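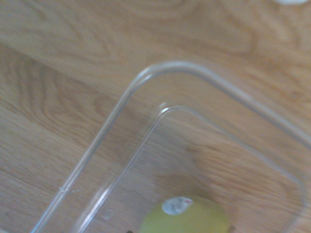 I finally made it to the open day at Gredavley, the robotics workshop I've been meaning to visit ever since Noreen Niazi told me they let people stand right next to the machines. I stayed the whole afternoon! The part I keep telling everyone about is the picking table, where an arm they call Odow moves groceries from one place to another, and where the screen beside it plays the view from its wrist. I had never thought about how hard a clear plastic container must be for a machine. On that screen the wood grain runs straight through the walls, and all you really get is a pale line along the rim, while the yellow-green fruit inside with its little white sticker is the easy bit. I could have watched that screen for an hour.

Adeel Rajput was running the table and took every question going, including mine (I had a lot). He told us Odow had done 947 picks since February, and that the wrist view is what it relies on for the last couple of inches. The attempt I saw first went wide and the arm simply backed off and tried again, very calmly. A boy next to me cheered. So did I.

Upstairs, Deirdre Hegarty gave a talk on grip force, with 21 people squeezed into a room meant for fewer. She passed around two soft fingertips so we could press them — they feel like a pencil eraser, only stretchier. I asked if they wear out and she said yes, constantly, and showed us a jar of dead ones.

I missed the Storen demo completely because I went back down to the picking table. If you were there for it, tell me how it went. And bring a sweater if you go next time, the upstairs room is freezing.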